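Rubber tips vs. three-finger hand for soft goods

gantry_ox
Comparing two end effectors for living room tidy-up: the Gitine hand and the Lobo gripper. Wrist camera feed is below, hand at rest, three fingers in view with the black tips down. 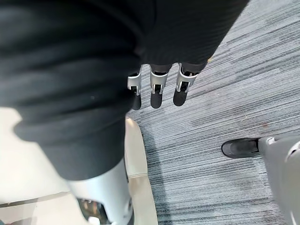
Photo: gantry_ox / Hikmont bench log, 20th January

The dark fabric takes up a lot of that view. I lose the top left of the image to it and the depth estimate gets noisy along the fold. Grip force is set to 40 percent.

parallax60
Mask the fabric in software. A fixed mask costs you nothing at that mount angle.

gantry_ox
It isn't fixed. The cloth shifts whenever the elbow moves.

torque_ledger
I'd drop the wrist camera for cushions and run from the head camera. With one gripper on each side you can see both contact points and the sag in between.
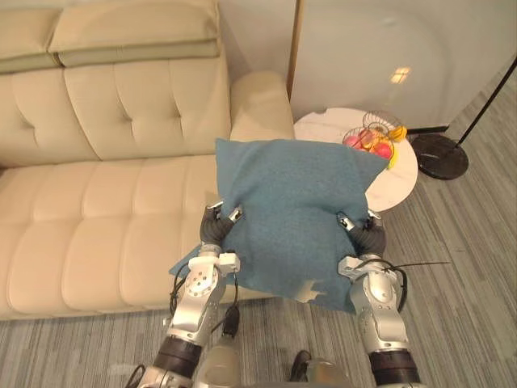

Pinching at the sides leaves the lower edge free, so I cap arm speed at 20 percent until the swing dies down. The controller is a Trendach, stock gains.

parallax60
Disagree. From the head, the cushion hides whatever is behind it. You need the wrist view for placing.

torque_ledger
For placing, yes. I was talking about the lift.

gantry_ox
Will log both at 60 percent force and post the slip numbers.

Related threads
Gitine fingertip wear after 107 cycles
Trendach controller: gain tables
Lobo wrist bracket, cable routing
Head camera calibration drift since September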